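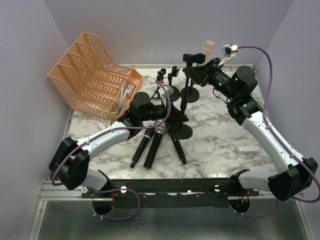 Two-arm bench with the microphone and stand set

About Gornoline

Gornoline tests grippers, small robot arms, wrist cameras and arm controllers, and writes up how they compare. We work for people who have to choose between several pieces of equipment and would like to see them do the same job before they buy. Our customers are mostly small manufacturers, repair firms, college workshops and a few equipment makers who want an outside view of their own product.

We don't sell arms or grippers and we take no commission from anyone who does. Customers pay for bench time and for the report.

How we started

Ross Rankin and Marlene Stöcker set up the company after working together at Kosteck, a packaging firm that had bought a pair of arms on the strength of a catalogue. The arms were good. The grippers that came with them could not hold the firm's cartons once the lids were open, and the two of them spent most of a winter trying other fingers, other pads and other ways of coming at the box. They kept notes on all of it. When people at other firms began asking for copies of the notes, they decided there was enough work in it to leave and do it properly.

We began in a single rented room with one arm, on loan. We now have our own workshop, with test benches, a small machine shop for adapter plates and jaws, and a store for the objects we test with. The store takes up more space than the robots do.

What we do

Most of our work is one of the following.

Gripper trials. We fit each gripper to the same arm and run it through the same set of objects. We record what it picked up, what it dropped, what it marked and how long it took. Where the customer can send us their own parts we use those as well.

Arm comparisons. These take longer. We look at reach, repeatability, how the arm behaves close to its limits and how well two of them share a small space. Cable routing gets its own section in the report, as a cable that catches on a joint will stop a job just as surely as a failed motor.

Camera trials. Usually this means a wrist camera against a fixed one, or two wrist cameras against each other. Shiny and dark objects are part of every camera trial.

Controllers. We test the teaching and control side with someone who has used that type of controller before and someone who hasn't. Both sets of times go in the report.

The object sets

Each bench trial is built round a set of ordinary things. We have sets for kitchenware, hand tools, packaging, office supplies and audio equipment, and we add to them when a customer's job calls for it.

The audio set is the one people ask about most. Handheld microphones are smooth and roll easily, and they are heavier at one end than a camera would lead you to expect. Stands are harder still. A round base sits flat and stays where it is put, but tripod legs stick out at low level and get in the way of the other arm. The mic clips have to be approached from the right side and pushed with some force. We often leave a desk organiser on the table too, so that the arms have something tall to work round.

We do not tidy the layout to suit a machine. If a gripper can only manage an object when it is turned a certain way, the report says so.

How a trial runs

You tell us what the job is and which products you are considering. We send back a short plan with a fixed price. Once that is agreed, we ask for any parts you would like included and book the bench. A standard gripper trial on the full audio set is 18 tasks per gripper, repeated over several sessions and on more than one layout. In the last working year we logged 3,340 picks across all benches, and the raw records for each customer's trial are theirs to keep.

Failed attempts are counted in the same way as good ones. If we made a mistake in setting up, we run the session again at our own cost and mention it in the notes.

Customers are welcome to come and watch. Some find an afternoon at the bench more useful than the report – we are happy either way.

People

Ross Rankin runs the benches and plans the trials. He trained as a toolmaker and still cuts most of the adapter plates himself.

Marlene Stöcker writes and checks the reports. Every report goes through her before it leaves the building, including the short ones.

Tsehay Habte looks after cameras and lighting. She joined us from Galli, where she worked on inspection of glass bottles.

Hrefna Nørgaard handles controllers and software, and keeps the trial records in order. Her guide to setting up two arms on a shared rail is free to anyone who asks for it.

Ewan Morrison is the first person you will speak to if you ring. He books bench time, deals with deliveries and makes sure that parts go back to the right customer.

Durnano

Durnano is our shared trial scheme, which opened in October. Small firms with similar jobs can split the cost of a trial and all receive the same report. Products for each round are chosen from suggestions sent in by the members. The first round covers two-finger grippers for light, awkward objects. Places are limited by bench time, so please write early if you would like to join the next one.

Visiting and contact

The workshop has step-free access and parking at the rear. Please book before you come, as some trials are private to the customer and we need to clear those benches first. We can lend safety glasses. If you are bringing parts with you, let Ewan know the size and weight beforehand.

For prices, plans or a copy of a sample report, use the contact form or telephone the office in the mornings.

Page last updated 2024-12-19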